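Rodulard Memorial Page and Cemetery Records Group
Minutes, 17th December

Present: Satish Chettiar (chair), Rajeshwari Kurian, Irena Malinowski, Birsen Kılıçarslan (notes). Sivaprasad Arumugam joined by phone, dropped off twice.

Started late, furnace man still in the hall.

September minutes — approved, one fix. Kakakhel family name was spelled two ways on page 2. Birsen to correct.

1. Obituary index
Rajeshwari reports 1,834 notices typed up and checked. Gap is still the old Wesumura Courier clippings, box with the water stain. Some have the name and the funeral home and nothing else. Do we list a person with no date of death? Long talk. Irena says yes, put the name up, families search by name first. Satish worried about mixing up fathers and sons. Agreed: list them, leave date blank, add "date not found" so people know we looked. Rajeshwari to start on these after the holidays.

Also maiden names. Currently in parentheses for some, left out for others. Go with parentheses for all where the notice gives one. Do not guess from the list of surviving brothers, this went wrong before and we had a letter.

2. Wording of notices
Two requests to change text that already ran in the paper. First one, a stepson left off the survivors. Second wants "after a long illness" taken out. Irena does not want us editing what was printed. Sivaprasad (on phone) thinks a note underneath is fine if the family signs for it. Motion: printed text stays as is, family note can be added below, 60 words at most, signed and dated. Moved Malinowski, second Kurian. Passed, Satish abstained, says 60 is too short.

Birsen to write back to both families this week. Keep it kind. Satish wants to see the letters before they go.

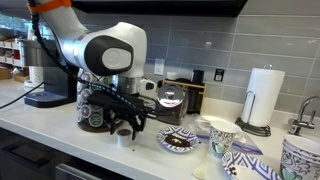 3. Section C, north cemetery
Sivaprasad walked it before the snow. 21 markers he could not read, mostly the soft white stone along the fence. Has a list with row numbers. Asked if we can match them against the sexton's book — Irena has the copy, says the rows in the book run the other direction from the rows on the map. Needs somebody to sit down with both. Irena and Sivaprasad to meet in January, date to be set between them.

No cleaning of stones by us. Satish repeated this. A visitor used bleach on one last summer and the face is pitted now. Sign at the gate was talked about, left for spring.

4. Web page
Cleker search still drops anything with an accent or a hyphen. Birsen noted her own name does not come up. Rajeshwari has wrtten to them once, no answer. Will call. If nothing by next meeting we look at what else there is. No money voted.

Photos sent in with notices — keep taking them, one per person. Originals go back to the family by mail with a tracking slip. We have an envelope of wedding pictures with no return adress, Satish thinks Kakakhel, will ask the daughter.

5. Winter remembrance reading
Names to be read in the chapel same as last year, alphabetical, no titles. Military service not read out but printed in the sheet. Irena reading first half, Satish second half. Readers please go over the names with families ahead of time, there was trouble with a couple last time and people do remember. Birsen to type the phonetic sheet, large print.

Organist not confirmed. Rajeshwari to ask her cousin.

6. Other
Key to the records cupboard — Sivaprasad has one, Irena has one, third is missing. Check coats.
Donation of funeral cards from an estate, two shoeboxes. Accepted with thanks. Not sorted. On the shelf over the copier for now, please do not stack things on them.
Satish asked again for somebody else to take a turn as chair. No takers, carried over.

Next meeting when the January calendar is out, Birsen will send round.

Adjourned. B.K.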